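Two hundred demos and a washer

Every sales deck I get now says the same thing: just show the robot. Hold the gripper, do the job, and the machine will pick it up from there. Prokholm says 200 demonstrations are enough for a simple assembly step. Steresard says 575. I'd like to know who decided what "simple" means.

Putting a washer on a bolt takes me a second, and I couldn't tell you how I do it. My fingers feel the edge catch. A person squeezing a gripper feels much less of that, and I doubt the recording keeps even that much.

Washers and bolts on a round white table:
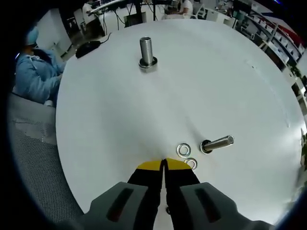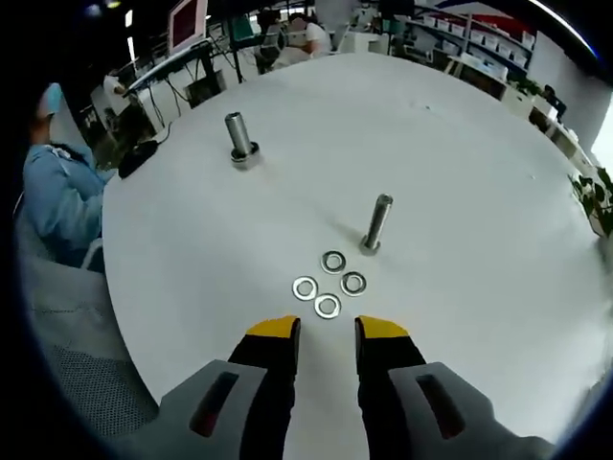 What I would pay for

Show me 100 tries on a bolt the robot has never met, with the failures left in.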